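Skostside Drawer Insert: Set-up Guide
Section 3. Folding T-shirts to fit the compartments

The leaflet in the box says any shirt will stand upright after "a simple fold". We have our doubts. Ronja Öberg tried the leaflet method on 14 shirts and almost half slumped over as soon as the drawer was shut. The steps below are the ones we now use. They are slower than the leaflet claims, and they won't rescue a shirt that is too thin to hold a crease.

Before you start

Fit the dividers first (Section 2). Clear a patch of table wider than the shirt with its sleeves out. A bed will do if you must, but it gives under your hands and the fold drifts.

Note: The leaflet recommends a folding board. We tried the Lundgren one and went back to using our hands.

Laying out

1. Put the shirt face down and pull the sleeves out to the sides.
2. Smooth from the collar to the hem with the flat of your hand. Small wrinkles can stay. Ironing beforehand makes no difference that we could find.
3. Check the neck end. Cotton tends to bunch up there, and a lump at the collar will still be a lump after the last fold.
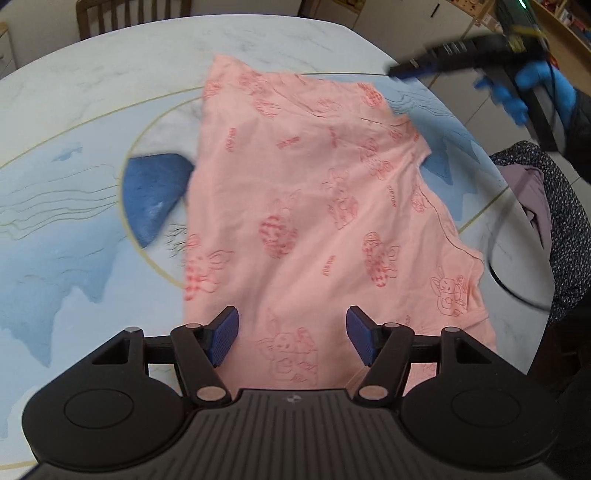 Folding

4. Bring one side in to the middle, then turn the sleeve back on itself so it lies inside the fold.
5. Do the same with the other side. You should have a long strip of even width.
6. Fold the hem up towards the collar, stopping 2 cm short.
7. Fold in thirds and stand the packet on its edge. If it falls over, go back to step 4 and make the strip narrower.

Caution: Keep towels and other fluffy cloths off the table while you fold. They shed, and the fibres show up on plain cotton and prints alike.

Caution: Do not press the packets down to squeeze in one more. The dividers are sold as "flexible". Ours bent and stayed bent.

Filling the drawer

8. Load from the back, folded edge up. Six shirts to a compartment is the most we would try, whatever the box says.
9. Close the drawer slowly and open it again. If any packets have tipped, take one out.

Note: Children's shirts are often too short for thirds. Fold them in half at step 7 and use the narrow compartment.

For long sleeves and anything with a hood, see Section 4.

Text: Vesela Radulović. Last revised 2020-04-01.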